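Cludura Summer Workshop on Robot Handling
Handout 3: Soft things, zippers and how to practice them
August 3, 2018

Welcome back! If you got through Handout 2 you can already pick up a block, a mug and a rolled towel and set each one down where you meant to. That was the easy part of the course (sorry). Today we start on cloth, and I have been looking forward to it since we drew up the schedule, because cloth is where your robot stops behaving like the diagram on the board and you get to find out what it's really doing.

What you need on your station
Your team's gripper and its battery
The log sheet, new copy, with your team name at the top
Three pieces of cloth from the bin: one thin, one thick, one with a zipper
A tape measure
Your notes from the block exercise (you'll want the closing speeds)

Why cloth is hard

A block has one shape. You can measure it, type the numbers in, and it will still have that shape after lunch. A jacket has more shapes than you could ever write down, and it changes from one to another every time you touch it. Grab a sleeve and the collar moves. Let go and the whole thing slumps into something new.

So the plan you made before the grasp is already out of date by the time the grasp is finished. Keep that in your head all day! Most of what we do this week comes back to it.

Some words we'll use:

Pinch – closing on a single fold with just the tips.
Scoop – sliding under the cloth first and closing second.
Gather – closing on a bunch of cloth without caring which fold you have.
Drift – how far the cloth has shifted from where it lay when you started.

Gathers almost always hold, but they leave you with no idea where the hem is. Pinches tell you a lot and let go easily. Scoops are in between and need a flat surface. For the first exercise choose one and stick with it for the whole set, even when it's going badly. Especially when it's going badly, since those rows in the log are the ones you'll be glad of in October.

Exercise A: pick, lift, hold

Lay the thin cloth out flat. Close on it, lift to the height of your knee, hold while a teammate counts to five out loud, and lower it. Write down the type of grasp, the closing speed and the drift. Do 28 lifts, then swap operators and do 28 more with the thick cloth.

Please don't smooth the cloth between lifts. I know it's tempting. The Skundska team smoothed theirs last summer and had a lovely clean log that fell to pieces the first time they tried a crumpled shirt.

Exercise B: things with zippers

Zippers are great for learning. A zipper gives you a line you can see from across the room, it's stiffer than the cloth on either side, and it tells you which way the garment is facing. It also catches on things, and a grasp that lands half on the teeth and half on the fabric can twist as it closes. Try to land fully on one or fully on the other, and say which before you move.

Black fabric is harder again. Folds in dark cloth throw hardly any shadow you can use, so the zipper may be the only landmark you get.

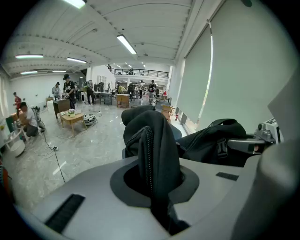
Lurnitz had a question about that at the last session: why not just start everyone on bright cloth and save the black for the end? Pîrvu thought it should go the other way around, with the black pieces first, so that nobody learns to lean on color and has to unlearn it later. I've gone back and forth on this and I still like mixing them. If your team wants to try one of the other orders, go for it and write the order on the sheet. I'd love to compare!

The steps for B:

1. Drop the garment from waist height. Don't arrange it.
2. Find the zipper and call out its direction.
3. Choose your grasp and say it aloud.
4. Close, lift, hold for five.
5. Lower it and measure the drift from the zipper pull.
6. Log it before anyone touches anything.

Step 6 is the one people skip.

About the log

Last year's class filled in 1721 rows, and 207 of those couldn't be used because the grasp type was blank. That's a lot of lifting for nothing. If you dropped the cloth, write "drop" and the grasp type. If you're not sure what kind of grasp it was, write "unsure", and we can still work with the row.

Working on the floor

Plenty of you like to work down on the tile, and that's fine with me – there's more room, and a dropped jacket doesn't have far to go. Keep your power strip where people can see it and run your cables along the wall when you can. Look before you step back. Bags go under a table.

For next time

Read pages one to six of the folding notes. Bring one garment from home that you don't mind having pinched a few dozen times; hoodies are perfect. Then write half a page on this: your gripper has closed on something soft and the lift feels right. How would you check that you have one layer and not two? Sketches count as writing.

Spare log sheets are in the tray by the door.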